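# Chapter 8: Small Ovens and the Worktop

A toaster oven takes up little room and heats quickly, and in many small kitchens it does most of the daily baking and browning. This chapter covers where to stand one, how to load it and how to handle hot food safely. The full-size oven is dealt with in Chapter 9.

Start with the surface. Wipe it down and let it dry before any food or crockery is set out.

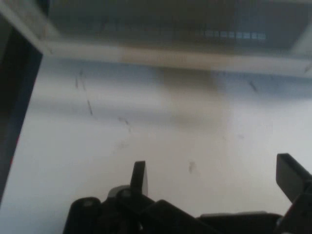 Leave a clear space on every side of the oven that has ventilation slots. The door also needs room. Most small ovens have a door that drops forward, and once it is open the handle reaches well out over the worktop — plates must be kept beyond it.

Set out two plates before you begin, one for the uncooked bread and one for the toast. Check that the wire rack is level. A slice of bread should lie flat on it, near the middle. Read any warning labels on the casing, and remember that the sides and top get hot as well as the glass.
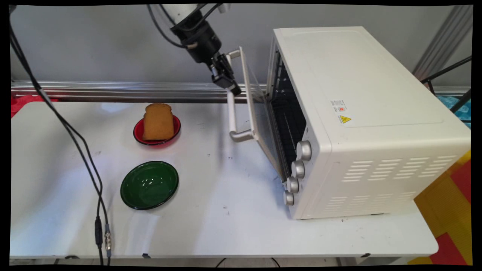

*Figure 8.1 Toaster oven with the door open, a slice of bread on the red plate and an empty green plate.*

**Terms used in this chapter**

- **Rack:** the wire shelf that holds the food.
- **Browning:** the change in colour as the surface of the bread dries and heats.
- **Wattage:** the power the oven draws. A 1000 W model is used in the exercises.

## 8.1 Choosing a position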